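Open Afternoon at the Jirnadier Laboratory

The Gostance Institute opened its robotics laboratory to members and their guests in August. The event took place in the Jirnadier Building and drew 204 visitors, the largest attendance the Institute has recorded for a single laboratory. The Institute thanks all who came, and in particular the families who waited patiently on the stairs when the first session filled.

The programme was divided between a short talk in the lecture room and a demonstration on the large screen in the laboratory itself. The talk set out the purpose of the Shahbazi project, which studies how robot arms may be taught to handle fresh food. Most of this teaching is carried out in simulation. A room, a table and a robot are drawn and governed by a computer, and a task can be attempted in this way many times before any equipment is switched on. Fruit was chosen as the subject of the present stage of work. It is familiar to everyone, it rolls, and no two pieces are quite the same shape.

Members were shown the simulated table from several viewpoints. The project staff spoke at some length about surfaces, and explained that a shiny sheet or dish is one of the harder things for a computer to interpret, as it carries reflections of whatever is near it. The kiwi was used to introduce this part of the talk.

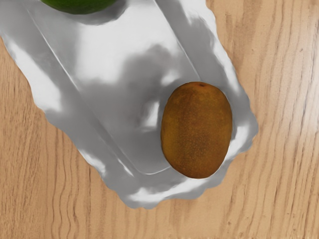 Why is the work done in simulation before it is tried on a real robot?
A simulated arm can make mistakes without damage to itself, to the fruit or to the people nearby, and the same task can be set up again in a moment with the objects in new positions.

The demonstration lasted 90 minutes in each session, including time for discussion. Visitors were invited to suggest where objects should be placed, and the staff explained how each suggestion would alter the path that the arm must follow. Several younger guests proposed arrangements which the project has since added to its list of test cases.

Considerable interest was shown in the design of the gripper. The model used by the project has two fingers, which close towards each other along a straight line. Staff described how the arm must judge the width of a fruit, approach it from a suitable direction and stop closing at the correct point. They also explained why the whole arm is included in the simulation: a movement that suits the fingers may be impossible for the joints further back.
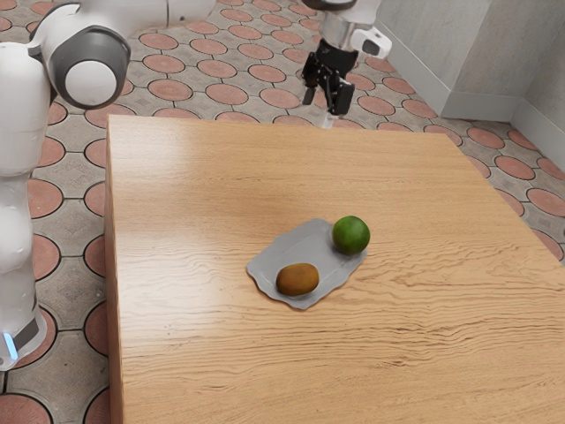

The second half of the session turned to the question of how far results obtained on a computer can be relied upon elsewhere. The staff were frank on this matter. Friction, softness and weight are difficult to reproduce exactly, and a method that performs well on the screen must still be tested with real produce. The Institute has agreed terms with the Virkolberg growers' association for a supply of fruit for this purpose, and the first trials will be held in the ground-floor workshop once the safety inspection has been completed.

Members asked whether the work was intended to replace staff in packing houses. The reply given was that the project is concerned with research into handling and has no commercial partner at present. A written answer to this and other questions submitted on the day will be placed in the members' library.

The Institute intends to hold 2 further open afternoons in the same building. Places will be allocated by ballot, and each member may apply for one guest ticket. Application forms are available from the membership office and should be returned before the end of the month. Visitors who require step-free access are asked to state this on the form, as the lift to the laboratory floor must be reserved in advance.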